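Novusstead Defence and Foreign Affairs Discussion Group
Minutes of the meeting held on May 3, 2019

In the chair: Tia Dunmore
Minutes: Cosimo D'Amico
Apologies: received from two members

1. Minutes of the last meeting
Agreed and signed. The spelling of Brotska in item 4 was corrected.

2. Peacekeeping mission in Brotska
The chair reported on the ministry's statement that the mandate would be extended by 60 days. Members asked whether the Pramard government had given its consent in writing. The chair had found no text of any letter and will write to the ministry again.

Mr D'Amico said the rules on patrols near the border crossing were still unclear. It was agreed to ask for the current version before the group sends its comments.

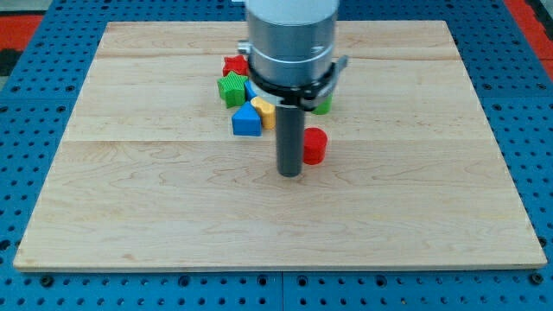

Robot arm over a wooden board on a blue perforated worktable.

3. Cirillo talks
The second round ended without a joint statement. Prisoner exchanges and the reopening of the rail line remain on the agenda. One member felt the group should say nothing until the third round is over. Others wanted a short letter now. Put to the vote: 8 for a letter, 3 against. The chair will draft it.

4. Speaker for the next meeting
The retired attaché has asked to move his talk to later in May. Agreed. Mr D'Amico to confirm the room.

5. Any other business
Subscriptions are due. The library copy of the Pramard treaty is missing its annex and members were asked to check at home.

The meeting closed at 8 pm.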